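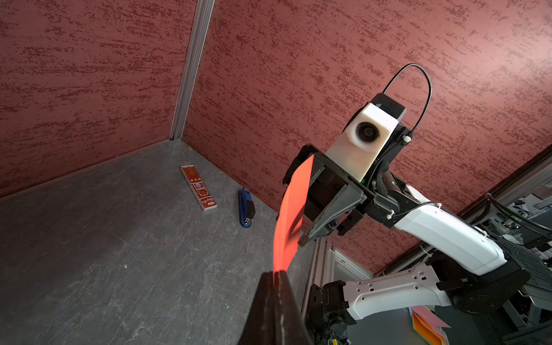 How to set up and run a paper handling task on a two-arm cell

Rirgate bench guides – last changed November 11, 2019

Follow this guide when you run any task in which both arms hold the same sheet. It covers paper, card and thin cloth. It doesn't cover rigid parts, which have their own guide, or anything heated or sharp. You should already have done the Ustlow safety induction and know how to start and stop the arms from the console.

Before you switch on

Check the work surface first. Remove anything the task doesn't need. Items that belong to the task, such as a file rack or a box, can stay if they are written on the task sheet, but keep them towards the back so that the space between the two bases is clear.

Next, look at the cables. Each wrist camera has a cable that loops over the wrist joint. The loop must be long enough for the joint to turn fully both ways, and short enough that it can't drop between the gripper fingers. Turn each wrist by hand with the motors off and watch the loop as you do it. If a zip tie has worked loose, cut it off and fit a new one. Don't tighten an old one. Trim the tail flush, as a long tail will catch on a sheet.

Check that the base plates are tight on the rail. Press each arm sideways at the elbow. If the plate moves at all, stop and tell the cell owner.

Setting the limits

1. Load the thin sheet profile. Do not edit the rigid profile to suit.
2. Set the grip force to 6 N on both arms.
3. Set the top speed to 50 mm per second while both grippers hold the sheet. With only one gripper closed you may go up to 100.
4. Set the smallest gap allowed between the two grippers. The profile has a default for this. You can raise it without asking, but you need a second person to sign if you lower it.
5. Save the profile under the task number. Don't save over the shared one.

The force limit is there for the arms as much as for the sheet. Paper gives very little warning. It stays slack, then goes tight, and once it is tight each arm is pulling against the other through the wrist joints. Keep some curve in the sheet whenever the task allows it.

Handing over and regrasping

The first gripper keeps hold until the second has closed and the console shows a steady grip on both. Only then may the first one open. Wait for the reading to settle, even if it looks slow. Most dropped sheets in the Plonholm log come from opening too early.

Bring the second gripper in from the side, with its fingers open no wider than they need to be. Coming in from straight above puts the camera housing close to the other wrist, and the two housings stick out further than people expect. 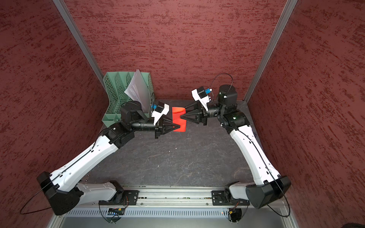 If the sheet folds over on itself during a regrasp, stop both arms where they are. Don't try to shake it flat. Open one gripper, move that arm back, and let the sheet hang from the other before you try again. A crease made by the fingers is fine unless the task sheet says otherwise, but a tear ends the run.

Hands and the enclosure

Nobody reaches in while either arm is powered. This includes picking up a dropped sheet, and it includes arms that are paused. A small green light on an arm must not be read as "safe to touch". Use the stop button, wait until the console shows both arms as off, then reach in.

Small scraps left on the surface can be wiped up between runs. Use a dry cloth. Spray cleaner gets into the rail channels and from there to the boards at the front.

What to write down

For every run, note the profile name, the type of sheet, any stop and the reason for it, and any change you made to the limits. Write "none" if there was nothing, as a blank line could mean that you forgot.

Log tears and drops under code 1197. Cable faults have a separate page at the back of the log. Old entries from before July used one code for both, so take care if you are comparing months.

Shutting down

Open both grippers and take the arms to the rest position before you cut the power. Arms left holding a sheet will sag when the motors go off, and the fingers can strike the surface. Take the used sheets out, check the cable loops once more, and sign the log.

Changes to the limits go through the Vigfúsdóttir request form. Allow two working days for an answer, and run on the old limits until you have it.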